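Clornier Debate Timer, reviewed after one full term

I have been helping out with our student debating society for longer than I care to admit, and in all those years we kept time with a kitchen clock and a brass bell that somebody's aunt donated. So when the new officers voted to buy a proper timer I was a little sad, and then I used it, and oh, I do like it!

The Clornier is a squat box with big red numerals on both sides, so the speaker and the chair see the same thing. You set the length of the speech (ours are eight minutes), press the wide button, and it chimes at the first minute and again at the last, when points of information have to stop. The chime is firm without being rude. We had a packed hall for the March motion on tuition fees, 132 people and a good deal of heckling, and it carried right to the back row.
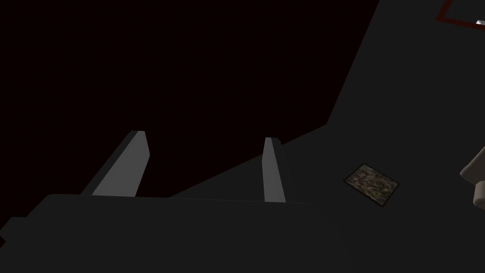 Yến Đàm wrote in to disagree with me on the chime: "I was third speaker that night and I missed the first one completely. I'd want it louder, or a light that flashes. Otherwise I'm with you, it beats the bell."

Fair enough, Yến, and there is a volume dial underneath, which I admit I only found last week. It's stiff, so use your thumbnail. My other grumble is the pause button, which sits so close to reset that poor Quang Khổng wiped out a rebuttal speech halfway through and had to guess at the remainder. He was very gracious about it, and so was the other side, mostly.

Batteries lasted us the whole term, finals night included.

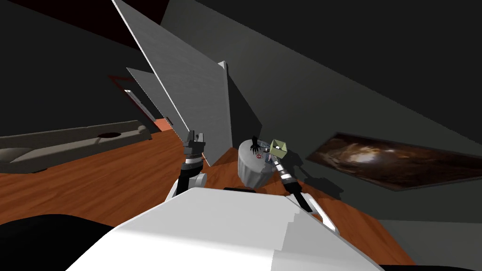
Should your society buy one?

If you run rounds every week, yes, gladly. If you only meet for one big debate a year, borrow ours and keep your bell.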